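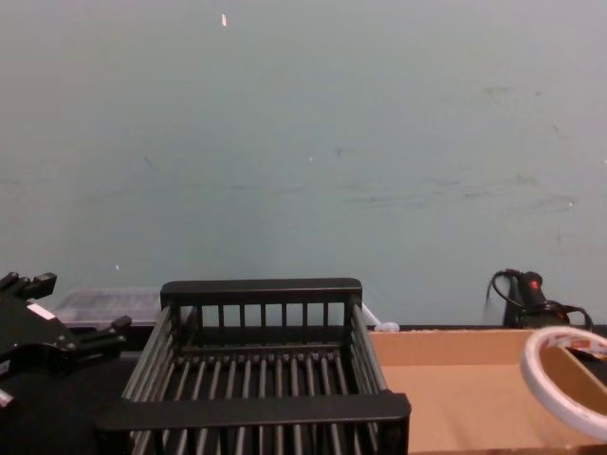

Windidero kitchen handling project
Progress report to the Louro fund, second reporting period
Prepared by Benvinda Abreu, project lead
Tue 7 April

1. Where we are

The period was meant to cover the move from single-item picking to loading a dish rack from a mixed tray. We got part of the way. Loading of light plastic items is working at a level we are content with. Loading of plates and bowls was stopped part way through the period after a gripper fault, and most of this report deals with that fault, what we found, and what it does to the plan.

No one was hurt. The fault did cost us time on the robot, one finger assembly and a number of plates. We have included it at length because the grant conditions ask for any safety matter to be reported in full, and because two of the changes we want to make need your agreement.

2. Work completed

The bench was rebuilt at the start of the period. The dish rack now sits in the middle of the table with a shallow cardboard tray to its right. The tray takes whatever the arm is asked to pick from, and the rack is where things end up. The cardboard is a stopgap. It marks easily and will be replaced when we settle the final tray size, but it has been useful to be able to cut a new one in ten minutes.

We ran 600 loading cycles on the rebuilt bench before the fault. These were split between beakers, lids, small bowls and side plates. A cycle counts as good if the item ends up in the rack, upright, without a person touching anything. On that measure 81 per cent of the cycles were good. The failures were mostly side plates that went in at an angle and came to rest across two slots.

The Vumetti control software was updated in December and has been steady since. We had expected to lose time to it and did not.

3. The fault

The arm was lowering a side plate into the rack. The gripper should have opened once the plate was between the bars. The lower finger opened a short way and stopped. The upper finger opened fully. The controller took the upper finger's position as the position of both, recorded the release as complete, and started the retreat move with the plate still held against the lower finger by the rack.

The retreat pulled the rack across the bench by its side bars. The arm then met more load than it expected and tried to push through, as it is set to do for light contact. The plate broke. Pieces went into the tray and on to the floor on the operator's side. The operator was standing outside the marked line and pressed the emergency stop. The arm stopped as it should.

From the log, the time between the false release and the stop was 12 seconds. We regard that as far too long. The operator acted promptly once it was clear something was wrong, but for most of that time the screen was showing a normal cycle, and the arm moves slowly enough on retreat that the problem was hard to see.

4. What we found

We took the gripper off the arm the same afternoon and opened it on the bench.

The first cause was mechanical. The lower finger runs on a short guide, and the guide had a ridge worn into it near the closed end. Under light load the finger rode over the ridge. With a plate pressing sideways, it caught. The wear is on one side only, which fits the way plates are lowered: the weight always comes on to the lower finger.

The second cause was ours. The gripper reports a single position, taken from the upper finger. We knew this when we bought it and judged it acceptable for cups and lids. We did not go back to that decision when plates were added, and we should have done.

The third was the force limit. It had been raised during tuning so that the arm would not stop each time an item brushed the bars of the rack. The higher value was never written into the settings sheet, so the risk assessment was carried out against the old one. The assessment has been withdrawn and is being redone.

We also went back through the logs to see if the finger had stuck before. There are 6 earlier cycles where the motor current on opening was higher than normal. All were plates. In each of them the finger freed itself and the cycle was marked as good, so they were not looked at. Two of the side plate failures mentioned in section 2 may have the same cause, but the recordings are not clear enough to say.

5. What has been done so far

The worn guide and finger have been replaced with parts from the spare gripper. This leaves us without a spare until the Pornix order arrives.

The force limit is back at its original value. The arm now stops more often on light contact with the rack, and the loading rate has dropped as a result. We are accepting this for now.

Opening current is checked on every cycle. If it goes above the set level, the arm holds still and waits for a person to clear it. We tested this by wedging the lower finger with a strip of soft plastic, and the arm held each time.

The marked line on the floor has been moved further back, and eye protection is worn by anyone in the room while the arm is powered. Previously this applied only inside the line.

China plates are not being used. Plate trials will continue with plastic ones of the same size until the second sensor is fitted.

The settings sheet is now kept under version control with the rest of the project files. A change to any limit needs a second person's name against it before the arm is run.

6. Effect on the plan

Milestone 3 (loading a mixed tray including plates) will be late. We had planned to show it at the end of this period and now expect to show it at the end of the next. Milestone 4, unloading, does not depend on it and has been brought forward so that the team is not idle while parts are on order. Early unloading work uses beakers and lids only.

Milestone 5, the trial in a working kitchen, stays where it is on the plan, but we would not want to start it until the new risk assessment has been signed and the gripper has completed a full run of plate cycles without a held stop. If those are not both in place at the next review, we will ask to move it.

7. Spending

The cost of the fault is small in parts and larger in staff time. The replacement finger and guide are covered by the maintenance line. The time spent on the investigation came out of the hours set aside for the plate trials. No other heading has been affected, and we are not asking for additional funds.

8. Decisions we need from you

First, agreement to fit a separate position sensor to the lower finger. This is a change to the equipment list in the grant and so needs your consent. It can be met from the money left over from the bench rebuild.

Second, agreement to the new date for Milestone 3.

We would be glad of an answer on the sensor before the other one, as the supplier will not hold the price beyond the end of the month.

9. Next period

Fit and test the lower finger sensor, subject to section 8. Finish the new risk assessment and send you a copy. Replace the cardboard tray with a rigid one. Fix the rack to the bench so that it cannot be dragged; a simple clamp has been drawn up and will be tried first. Repeat the side plate cycles with plastic plates, then china, under the new limits. Begin unloading trials.

The full fault log, the current traces for the earlier cycles and the withdrawn risk assessment are held at the Windidero office and can be sent on request. Questions on any of the above should come to me.

Benvinda Abreu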